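Folding (laundry)

Folding is the part of household laundry work that comes after drying and before putting away. In the everyday sense it covers the flattening, doubling and stacking of clothes, sheets, towels and table linen so that they take up less room, keep their shape and can be found again when wanted. It is among the most widely shared of all domestic tasks, and although very little of it has ever been written down, most households have a settled way of doing it that was learned by standing next to somebody older. Airing, pressing and mending are close relations and are dealt with here only where they touch on folding.

Origins and early practice

People have folded cloth for as long as they have had more of it than they were wearing. Woven cloth came off the loom as a flat length, and the simplest way to carry or store a flat length is to double it back on itself. Many garments of the ancient world were themselves little more than rectangles, draped and pinned, and when they were taken off they went back to being rectangles and could be laid in a chest like any other piece of cloth.

Cut and sewn clothing made matters harder. A sleeve set into a shoulder will not lie in line with the body of the garment, a collar stands up where everything round it lies down, and a gathered skirt has more cloth at the hem than at the waist. Much of what we now think of as ordinary folding is really a set of small answers to these difficulties: turn the sleeves in across the back, smooth the collar, bring the sides to the middle, and only then start halving.

In the larger houses of Europe, linen was valuable enough to be listed in wills and inventories, and looking after it was skilled work. Table napkins were at times pleated and folded into birds, fish and ships for grand dinners, and printed manuals on the subject survive from the seventeenth century. The plain cupboard folds used on the same napkins the rest of the week were thought too obvious to print, and so we know a good deal more about the swans than about the squares.

The linen cupboard

The linen cupboard, or press, did a great deal to settle how household cloth was folded. Shelves have a depth, and a sheet folded to suit one shelf will hang over the front of another. Families who moved house often found themselves refolding everything they owned, and it is not unusual for grown children to go on folding towels to the depth of a cupboard that was sold years before.

The word "press" has also been used for a screw press, in which folded linen was squeezed flat between boards. Cloth kept this way came out with sharp, regular creases, and in many paintings of laid tables the grid of fold lines can be seen running across the white cloth. Those lines were a matter of some pride, as they showed that the linen had been properly kept.

Rotation is the other habit that belongs to the cupboard. Freshly washed sheets go to the bottom of the pile and the next pair is taken from the top, so that the wear is shared out evenly. Some households put the fold to the front and the loose edges to the back, which makes a pile easier to count and a single piece easier to slide out.

Common folds

The half fold is the one everything else is built from. The cloth is doubled so that two edges meet, the air is smoothed out towards the fold, and the whole thing is turned and doubled again. Tea towels, pillowcases and handkerchiefs rarely need more.

The third fold brings one long side in to the middle and lays the other over it. It gives a narrower strip with no raw edge showing and is the usual choice for bath towels, which look plump and tidy that way on an open shelf. Towels folded in thirds can also go straight on to a rail.
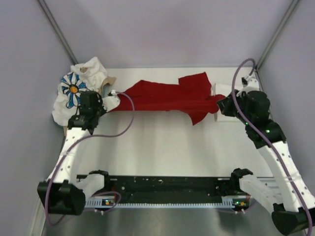 Gilmar Frota

The shirt fold, sometimes called the shop fold, starts with the garment face down. Each side is brought towards the centre of the back with its sleeve laid down along it, and the bottom is then turned up once or twice to the collar. Shop assistants used to do this round a piece of card, and a good many people keep a thin board or an old magazine for the same purpose. Knitted garments may be folded in the same manner, though heavy wool is better left with as few folds as possible so that the weight does not set a ridge in it.

Rolling is folding's near neighbour. A garment is folded lengthways into a strip and then rolled up from one end. It is popular with travellers, and also with anyone whose drawers are deep, as the rolls can be stood on end and seen all at once. Upright folding, in which a flat-folded garment is doubled once or twice more until it will stand by itself, serves the same purpose and has had a great burst of popularity in recent years.

The fitted sheet deserves a paragraph of its own, and probably a kind word. Having elastic at its corners and no true edges, it resists every rule given so far. The usual method is to put a hand inside each of two neighbouring corners, bring the hands together and tip one corner over the other, then gather in the remaining two in the same way. The sheet is laid down as a rough square, the elastic edges are tucked inwards, and it is folded in thirds from there. A sheet that has been done well will be nearly as flat as its partner. Many perfectly capable people roll it up and put it inside the matching pillowcase, and the bed looks no different for it.

Folding together

Large sheets are easiest with two people. Each takes two corners, they step back until the cloth is taut, and after a sharp shake they bring their own hands together. One then walks the fold up to the other, stoops for the hanging end and steps back again. The pattern of walking, meeting and parting is so regular that it has often been likened to a country dance, and in some places songs were sung to it.

The pull given before the first fold does useful work. Line-dried cotton tends to shrink slightly along the thread, and a good diagonal tug, first one way and then the other, brings the corners back square. Where sheets were not ironed, this was all the finishing they had.

A local study: Preltilstead

One of the few attempts to record ordinary folding habits in a single place was made in the market town of Preltilstead by the local historian Joris Van Dijk, who began in August by asking his neighbours how they folded a pillowcase and found he could not stop. The finished survey, published as a booklet on October 14, 2013, gathered 3,257 written replies from the town and the villages round it. Van Dijk sorted the towel folds he was sent into 22 kinds, of which 5 made up the great bulk of the answers.

His most interesting finding was how faithfully the habits followed families and how little they followed streets. Next-door neighbours of long standing might fold quite differently, while cousins at opposite ends of the district folded alike without ever having discussed it. Married couples generally reported that one partner's method had won, and several wrote at some length about how. The booklet also has a chapter on the old Tavares laundry, where the finishing room kept to just 2 folds for all flat work, one for hotels and one for private customers — a rule its former staff could still show him with a tea towel.

Care and storage

Cloth should be quite dry before it is folded away, as even a little damp shut inside a pile will turn musty. Items warm from a dryer or an iron are often left to cool first, because creases made in warm cloth tend to stay. For the same reason, clothes folded soon after drying need less ironing than those left overnight in a heap.

Cloth kept for a long time can weaken along its folds. Museums and careful families alike will refold old tablecloths, christening gowns and quilts now and again so that the strain falls in a fresh place, and will pad the folds with rolls of acid-free tissue. Very fragile pieces are best rolled on a tube or laid flat. Lavender, cedar and dried orange peel have all been put between the layers to sweeten them, preferably in a little bag so as not to mark the cloth.

See also

Airing cupboard
Clothes line
Ironing
Linen press
Napkin folding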